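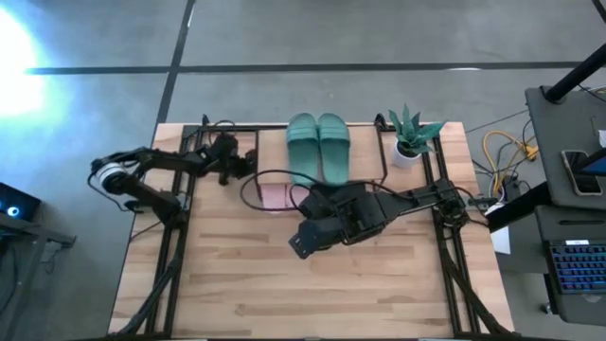

*Slide 1. Butcher block on concrete: pale strips, brown streaks, small knots.*

# Living with a wooden top (speaker notes, Kristine)

24 Apr 2024, Dasudia hall. Joar Lindqvist does the intro, then straight in.

**Slide 1, while people sit down**

Leave it up. Ask who has a wooden counter or bench at home, and who is a little afraid of it. Lots of hands on the second one, I hope! Say that I was too. My first top was a kitchen counter in a rental, and I covered it with a plastic sheet for a year so I wouldn't hurt it. When I pulled the sheet off there was a black bloom underneath, from one damp evening. So tonight is everything I wish I had known then.

Point out the brown streaks. People send tops back because of these! Darker heartwood next to paler sapwood, that's all, and it's my favorite part of any board. The little knots too. Small tight ones are fine in a work surface. A loose one you can feel move with a fingernail wants a drop of glue.

**Slide 2, why strips**

- Wood swells and shrinks across the grain and hardly at all along it. Hold up the two offcuts (left pocket of the tool bag) and let people feel the end grain.
- One wide plank cups. Many narrow strips, glued side by side, pull against each other and stay much flatter.
- Edge grain vs. end grain. Most counters are edge grain. End grain is kinder to knives, drinks oil like crazy, costs more.
- Pass the Skason sample around NOW so it gets to the back row before the oil part.

**Slide 3, let it move**

This is the slide I care about most, go slowly.

The Laitinen library put in a gorgeous long reading counter and screwed it down tight at every corner. By July it had bowed up in the middle so far that pencils rolled off both ends. (Do the pencil thing with my hand, it gets a laugh.) We took it off, cut slots in place of the round holes, put it back with washers and left the screws just snug. It relaxed over the next few weeks and it's still flat.

So: slots or figure-eight clips, running across the grain. Fix it firmly along one edge if you need it to line up with a wall, and leave the rest free to travel.

Someone will ask about gluing it down. No. Please no.

**Slide 4, oil**

Demo. Joar holds the lamp low so people can see the sheen change, and this bit is so satisfying to watch.

1. Sand with 120, then go over it with a wrung-out cloth. The fibers stand up. Let it dry.
2. Sand again, 180, light hands. It should feel like the cover of a paperback.
3. Pour a puddle in the middle and push it out with a rag. More than you think.
4. Wait 20 minutes, then wipe off everything that hasn't gone in. Everything! Sticky tops come from skipping this.

Mineral oil stays soft and needs topping up. Linseed and tung cure in the wood and last longer, but give them time. Check that the can says food safe if it's going in a kitchen.

RAGS. Stop and say this twice. Rags with linseed oil on them can catch fire by themselves in a heap. Spread them flat outdoors to dry, or drown them in a bucket of water.

**Slide 5, fixing things**

- Black ring: iron and water, usually a can or a pan left overnight. Oxalic acid, gloves, rinse well. My counter bloom was a different thing, mold, and it had to be sanded.
- White ring on a waxed top: rub with oil and a soft cloth first, sand only if that fails.
- Dent: damp cloth, warm iron, a few seconds at a time. I still get excited when one pops back up. Use the Zosow board for this, it has 4 good dents ready.
- Burn: scrape, then sand wide so you don't leave a dish.
- Crack at the end of a strip: thin glue worked in with a playing card, clamp, walk away.

**If there's time**

The cost story. My rental counter again: replacing it was quoted at $2,533. Sandpaper, oil and a borrowed sander came to around $155 and I kept the counter. Skip this if we're past the hour, the questions are always better.

**Questions**

Take them from the floor, repeat each one for the back. Collect the Skason sample before people leave. Leftover oil is in jars by the door, 2 per table, with labels Joar printed.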